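Vomo suspend les essais de son robot de blanchisserie après un défaut de préhension

Le fabricant rappelle les pinces d'une première série et publie ses consignes aux sites pilotes 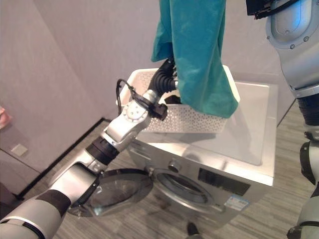

Vomo a décidé en février de mettre à l'arrêt la fonction de tri et de chargement du linge sur l'ensemble de ses robots à deux bras, à la suite d'un incident survenu chez l'un de ses clients pilotes, la résidence Geerts. Personne n'a été blessé.

Lors d'un cycle de chargement, une pince est restée fermée sur une serviette alors que le bras recevait l'ordre de se retirer. Le capteur d'effort du poignet n'a pas déclenché l'arrêt prévu. Le bras a tiré le tissu, et la corbeille posée sur la machine à laver est tombée à côté d'une employée. Celle-ci a appuyé sur l'arrêt d'urgence, qui a fonctionné normalement.

L'analyse menée avec Stulletti, fournisseur des poignets, a mis en évidence une usure prématurée du câble du capteur. Le défaut apparaît après environ 1000 cycles, lorsque le câble frotte de façon répétée contre un rebord. Une partie des 200 poignets livrés est concernée, mais Vomo a choisi de tous les remplacer.

« Le bras aurait dû s'arrêter seul et il ne l'a pas fait. Nous ne remettrons pas la fonction en service avant d'avoir corrigé le câble et le logiciel », déclare Soledad Saavedra, responsable de la sécurité des produits.

Une mise à jour est en préparation. Elle coupera le mouvement dès que le signal du capteur devient incohérent - y compris quand la pince est vide. Le laboratoire Dakitz vérifiera les nouveaux poignets avant leur expédition.

D'ici là, les exploitants sont priés de laisser les bras en position de repos, de ne pas intervenir eux-mêmes sur le câble et de signaler tout arrêt tardif au service technique. Les frais de remplacement sont pris en charge par Vomo. Les abonnements des sites pilotes sont suspendus pendant la durée de l'immobilisation.

Contact presse : service communication de Vomo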